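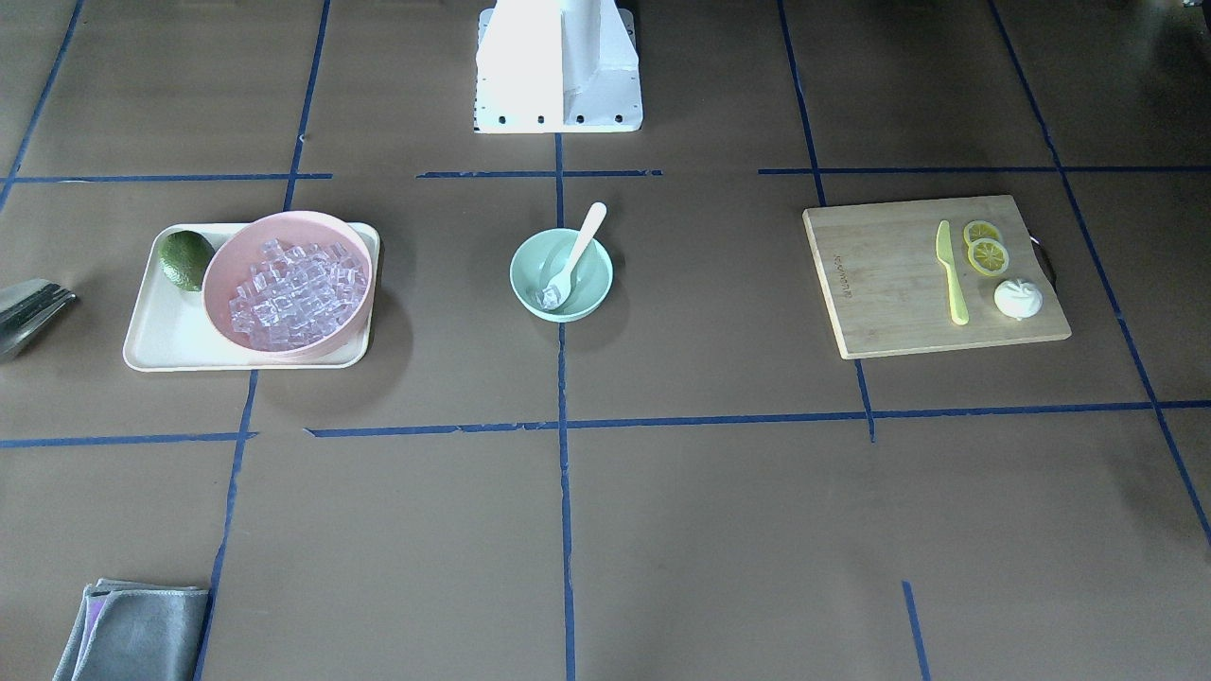 Nuala Ó Gríofa said she would not sign for a second arm until somebody showed her a drink made from start to finish with no hand on it, and asked that this be minuted before item 1. It was so agreed.

PINDENT KITCHEN TRIALS GROUP
Minutes of the January meeting

Started 2:15 p.m. in the upstairs room. Minutes of the last meeting accepted with one correction: the trial site is Haque, not Bellent. Bellent has not yet agreed to take part.

1. Ice and spoon task

Ghizlane Bouazza reported on the month's runs. The task is to move ice from the large bowl to the small one with a plastic spoon. 72 attempts were logged. A run passes if at least one cube ends up in the small bowl and none on the paper. 14 passed. Most failures came at the scoop. The spoon slides over the top of the heap, or pushes into it and stops. Clear ice is also hard for the software to find, and Ghizlane would like to try a cloudy batch to see how much of the trouble is vision and how much is the spoon.

Nuala asked how long a good run takes. Ghizlane said the best was under a minute and the typical one was closer to three. Nuala said the morning staff at Haque fill a glass in the time it takes to say so.

Action: Ghizlane to run the cloudy ice and report.

2. Board work

Moving lemon slices off the cutting board is going better than the ice. Slices that overlap are still picked up together more often than not. It was asked whether this matters, as a customer would probably not mind two. Left open.

The avocado and the bun are whole-item pickups and give little trouble. Cutting with the plastic knife has not been tried in earnest. Ghizlane does not want it on the schedule until the grip on the handle stops turning.

3. Should Haque be told a date

Skaverus has asked for one. There was a long discussion. Nuala's view is that the setup can do parts of a job and cannot do a job, and that wiping down, restocking and anything dropped still fall to a person. Ghizlane agreed for this quarter but thought fetching and placing could be offered on its own. No date to be given.

Action: Nuala to write to Skaverus.

4. Spending

The bill for spoons, bowls, tape and paper came to $1,319. Approved. The paper wrinkles when ice melts on it and a different covering will be priced.

5. Any other business

The grid tape needs redoing where it has broken. Ghizlane to do this before the next set of runs. The ice machine is still making a noise.

Closed 3:40 p.m. Next meeting same room, on a Saturday if the kitchen is in use during the week.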